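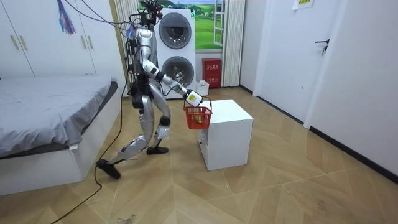 Hello all,

Zdeňka Procházka wrote:

> I tried the garlic and caraway chicken from the April list and the flavour was lovely, but the skin came out pale and a bit rubbery. My husband ate it without complaint, but I'd like it crisp. Is it my oven? Also, can it be done with thighs only, as I have 9 of them in the freezer?

Zdeňka, I'm so glad you gave it a go! I doubt it's your oven. Mine is an elderly Pruter with a door that needs a shove, and it manages. Did you cover the tin? My first version said to use foil for the whole time, and I'm afraid that was me copying from my aunt's notebook without thinking. She was feeding the whole Sokol club on a Sunday and wanted it to keep warm for hours, so crisp skin didn't come into it.

What I do now is salt the chicken the night before and leave it in the fridge with no lid on. Next day, rub in the garlic, the caraway (crushed a little, please, whole seeds get in your teeth) and 100 g of soft butter, and put it in a hot oven with nothing over it. 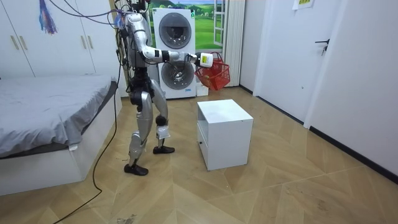
Thighs are fine, and to be truthful I like them better. Lay them skin side up with a bit of space between – two tins if you must – and pour the stock round the sides so the tops stay dry. Mine have 50 minutes, but go by the juices. Keep whatever is left in the tin, it makes a wonderful gravy with a spoonful of sour cream.

Vojtěch Oravec asked me off list about paprika. Yes, sweet, 2 teaspoons, but stir it into the butter or it scorches. And Zhiqiang, your idea of finishing it with spring onions was delicious, we had it that way twice last week and my youngest picked at the cold bits standing at the fridge.

Do let us know how the thighs go, and if anyone has a good dumpling recipe that doesn't need stale rolls I'd love to see it – I never have any in the house.

Warm wishes,
Juraj Murín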